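[보도자료] 드라마 '스쿠모섹(Skumoseck)' 시즌 2, 8월 크랭크업... 후반작업 돌입
배포일: 2022년 10월 22일
즉시 보도 가능

제작사 파소프(Parthorpe), 미스터리 시리즈 '스쿠모섹' 두 번째 시즌 제작 현황 공개. 총 8부작. 촬영은 지난 8월 종료, 현재 편집과 음악 작업 동시 진행 중. 공개는 내년 상반기 목표.

시즌 2의 무대는 가상의 항구 도시 플랄빌(Flallville). 시즌 1 마지막 회에서 사라진 여객선 '레이(Rey)'호가 47년 만에 같은 부두로 돌아오면서 이야기가 시작된다. 승선 명부에 적힌 이름은 26명. 그런데 배에서 내린 사람은 한 명 더 많다. 시즌 1의 주요 출연진 전원 복귀, 신규 배역 네 명 합류. 신규 출연진 명단은 예고편 공개에 맞춰 별도 안내 예정.

플랄빌 세트는 시즌 1 때보다 규모를 키웠다. 부두와 세관 건물, 레이호 갑판 일부를 실물 크기로 제작. 야간 장면 비중이 높아 조명 설계도 처음부터 다시 했다. 바다 장면은 수조 촬영과 실제 해안 촬영을 섞었고, 3회의 폭풍 장면 하나에만 9일이 걸렸다. 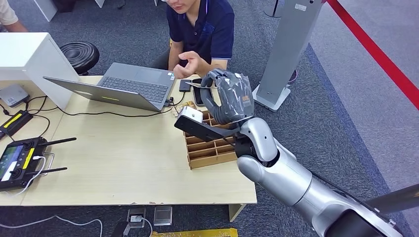 오디션은 온라인 접수와 대면 심사 두 단계로 진행됐다. 접수된 지원 영상은 총 2,623편, 이 중 규격에 맞는 2,558편이 심사 대상. 나머지는 파일 오류나 중복 접수로 제외됐다. 대본 회의도 병행. 인쇄 대본은 최종고가 나올때까지 돌리지 않았다. 결말 유출 방지 차원. 5회와 6회는 순서를 통째로 바꿨고, 마지막 회는 촬영 2주 전에 다시 썼다. 배우들에게도 본인 출연 분량만 전달.

음악은 시즌 1 주제곡을 현악 중심으로 재편곡해 사용한다. 신곡도 다수 포함. 사운드트랙 음반은 마지막 회 공개 당일 디지털로 발매되며 실물 음반 여부는 미정이다.

파소프 제작팀은 "시즌 1이 질문을 던지는 이야기였다면 이번에는 답을 꽤 많이 드린다. 다만 순서대로 드리지는 않는다"고 전했다. 시즌 3 제작 여부에 대해서는 "아직 결정된 바 없다"는 입장.

1차 예고편은 다음 달 중 파소프 공식 채널을 통해 공개된다. 언론 대상 사전 시사는 1, 2회만 진행하며 엠바고 적용. 시사 신청은 홈페이지 보도자료실 양식으로만 받는다. 전화 접수 불가. 매체당 2인까지, 동반인 이름도 함께 기재 요망.

작품 개요
제목: 스쿠모섹 시즌 2
장르: 미스터리, 드라마
회차: 8부작 (회당 50분 내외)
제작: 파소프
공개: 2023년 상반기 예정

스틸컷과 포스터 원본은 보도자료실에서 내려받을 수있습니다. 사용 시 '사진 제공=파소프' 표기 부탁드립니다.

문의: 파소프 홍보팀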